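## Restroom robot: the budget is in!

Good news from the Kusthorpe building – our request for a second two-arm unit from Rolden made it into the August plan. The arms have been getting into the tight spots between the toilet and the shower glass, and we can't wait to have two at it! 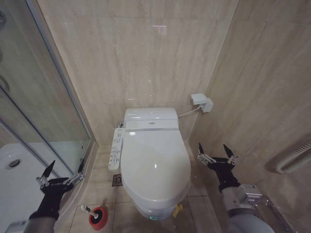
## What we're buying

- One arm set with grippers, plus a mount
- Spare finger tips, $64 a pair (we want plenty)
- Washable wrist covers, $200
- Brerkier service plan, $60 a month

The fingers and covers come to $2371 less than we set aside last year, so there's room for a longer training block. Send wish-list items to the Hsueh desk before the order goes out.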